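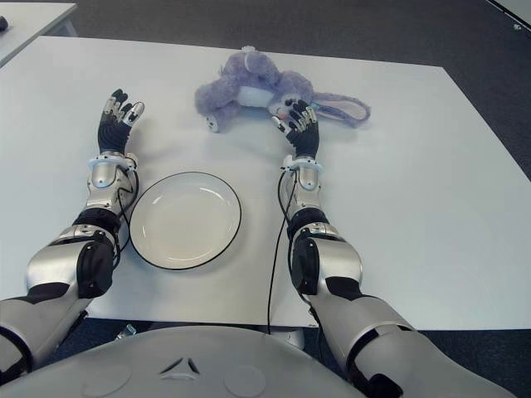

July 2018

I promised myself I would write this up the same night, and then I got home and fell asleep in the chair with my shoes on, so it is being written the morning after with a big pot of coffee and my feet up. What a day, though! I have wanted to see inside the Shehu building ever since they put the new doors on it, and when the notice came that Brusa was having an open day there I had my name down before I'd finished reading.

I took the 539 out to Pellow because I don't like parking there, and it was late, and then it sat outside the fire station for what felt like half the morning. By the time I'd found the entrance (it's at the side, past the loading dock, and the sign is behind a bush) the rest of our group had already gone in and I had to sign in on my own and take a sticker. The young woman at the desk told me they were expecting about 165 people over the day. She also told me there was lemon cake, and that if I wanted any I should get to it before the school group did. Good advice, and I followed it.

They take you in by groups, and each group gets 60 minutes, which sounds like plenty until you're in there. First you get a short talk standing up, with slides, and I'll admit I lost the thread somewhere around the part about sensors. My hip was bothering me. But then we went through to the demonstration, and I forgot all about my hip.

I suppose I'd been expecting something bolted down behind a cage, painting car doors. It's a whole upper body, more or less, shiny silver with black joints, and two arms that come out over the table the way yours would if you were about to start on your dinner. There was a plate in front of it, too, which didn't help! A plain white one with a thin black line at the rim, the same sort my mother kept for company. And the thing it was there to practice on was a purple plush toy. I heard a good deal of giggling about that from the back, and some of it was mine.
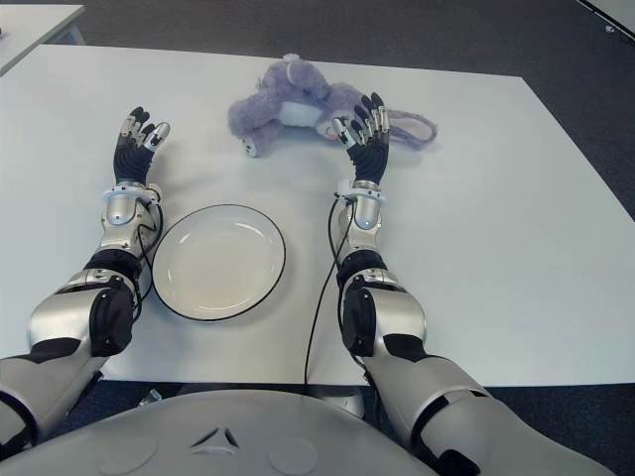
The man running it explained that a soft toy is a harder job than you'd think. A box has edges and it stays a box. Something fuzzy and floppy gives when you push on it, and an ear or a foot flops over and then you've got hold of the wrong bit altogether. I know the feeling from trying to get fitted sheets off the line. He had a nice manner, never talked down to us, and when the gentleman beside me asked the same question twice he answered it twice, a little differently the second time, so that I understood it too.

What I liked best was watching the fingers. They have black pads and little silver pieces at the joints, and they don't snap shut like I'd imagined, they sort of come around. The hand hovered a while first and I caught myself leaning forward and holding my breath – so was the woman in front of me, and we both laughed when we noticed. You do want it to manage, that's the funny part. I wanted it to manage the way you want a child at a recital to get to the end of the piece.
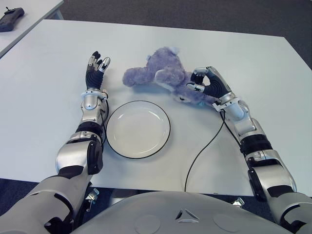
Pilanell Daytime Club – Outings Group

I should say for those who couldn't come that we were 29 this time, our best turnout since the chocolate factory in January, and everybody got a good view. If you're short, ask to stand to the side. I did and they were very kind about it.

There was time for questions and ours were better than the school's, if I may say so. Somebody wanted to know if it could thread a needle (not yet). Somebody else asked whether it gets tired, and the answer was that the motors get warm and they give it a rest, so yes, in a way, it does. I asked about the cables, since there was a long black one hanging from the wrist and trailing over the table, and in my house that would be knocked into the gravy by noon. He said they think about cables more than almost anything else. I was rather proud of that question.

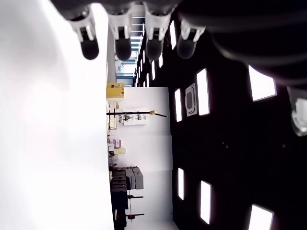 Then I spent far too long gawking at the room itself. The ceiling is black, with bright panels of light set into it, and it goes back much farther than you'd guess from the street. My late husband would have wanted to know what every cabinet along the wall was for. I didn't ask. I wish I had, now, and I've made a note for next time.

On the way out they gave us each a pencil and a form to fill in about how we liked it. I wrote so much that I had to turn it over and use the back. I said more chairs, please, and a bigger sign by the door, and thank you very much for the cake.

The bus home was on time and I got a window seat. Still haven't found my good umbrella, and I think I may have left it by the sign-in desk, so I'll have to telephone over there this afternoon.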